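Wukis futures: how is the roll handled between contract months?
Forum: Derivatives and Fund Structure

basisdrift
The Norner fund's latest filing lists a position in cash-settled Wukis coin futures, held through a subsidiary. The prospectus says exposure is "maintained through periodic rolling of front-month contracts" and gives no schedule. Does anyone know if they roll on fixed days or at the manager's discretion? It matters for cost. The front spread was 40 basis points wide at the June expiry and I would like to know who was paying it.

tallow_77
Discretion. The statement of additional information has a section on it, under the subsidiary's investment policies. They can start up to seven business days before last trade and they don't have to tell anyone which days they used.

basisdrift
Found it, thanks. So the reported roll cost can't be reproduced from outside.

kestrelmargin
Not exactly, no, but you can bound it. Take daily settlement for both months over the seven-day window and compute the spread for each day. The highest and lowest give you the range. Any volume-weighted schedule falls inside it, apart from intraday slippage.

tallow_77
Intraday slippage is the part I wouldn't wave away. Settlement is a short averaging window in the afternoon. If the desk trades in the morning, the fill can sit well outside the settlement range. Your bound is a bound on settlement spreads and nothing else.

kestrelmargin
Agreed on the definition. I disagree that it matters at this size. The position is small relative to open interest and they almost certainly trade the calendar spread as one instrument. The spread moves much less intraday than either leg.

ostrava_quant
I keep settlement history for the Dultis contracts and the Wukis ones going back to listing. It's all on a desktop at home, so give me until evening to pull the files. I've been moving the archive between drives.

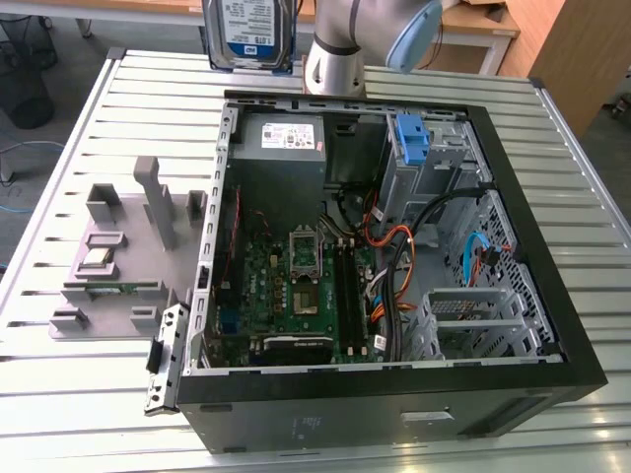
Steps, for anyone who wants to run the same check:

1. Pull daily settlement for the expiring month and the next month. Use final values, since preliminary ones get revised.
2. Drop any day where the next month had no trades. Settlement on those days is modeled.
3. Compute next minus front, divided by front. Do not annualize yet.
4. Set the result against the fund's monthly return less the return on the reference index. Remove the management fee and add back collateral interest first.

basisdrift
Step 4 is where I lose the thread. Collateral interest isn't broken out by month in the Norner reports, only by half-year.

ostrava_quant
Then use the Treasury bill rate over the same days and treat the collateral as fully invested. You will be off by a little. The fund keeps some cash at the clearing broker – the footnotes give the balance at period end.

marlpit
Why not buy the spot trust and skip all this? Ostapchuk has one and the fee is lower.

kestrelmargin
Different wrapper, different custody risk, and the trust traded at a premium to holdings for most of its first year. You would be swapping a roll cost for a premium that can go away while you hold it.

marlpit
The premium can also widen.

kestrelmargin
It can. I wouldn't model it as income.

tallow_77
The tax treatment differs too, and the subsidiary complicates it further. Distributions from it come through as ordinary income no matter what the futures did. Check that before comparing net returns.

basisdrift
I'll run the June window tonight with the T-bill assumption and post the range. If the fund's number falls outside it I'll write to their investor desk and ask for the roll dates.

tallow_77
They won't give you the dates. Ask for the average spread paid. I got an answer to that once from a different issuer.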